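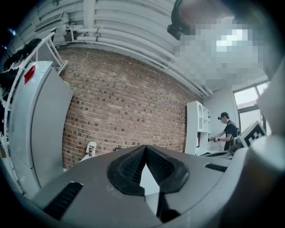
Seit Mai arbeiten wir bei Furnwood mit den Greifern von Omard, und ich möchte auf die Frage vom Kollegen antworten. Die Arbeit ist nicht weniger geworden - sie ist anders. Früher hat man getragen, jetzt steht man oft mit dem kleinen Gerät in beiden Händen, so wie die Person mit der schwarzen Kappe, und schaut nach unten. Mein Rücken ist zufrieden, mein Nacken leider nicht.

> Bei uns in der Halle 59 kommt es auch bald.
> Wird jemand versetzt? Wie lange dauert die Schulung?

Versetzt wurde bis heute keiner. Die Schulung hatte 147 Minuten, für mich war es zu kurz.

Zuletzt aktualisiert: 29. September 2018
Antworten 4 | Geteilt 2
Liste | Archiv | Suche | Abmelden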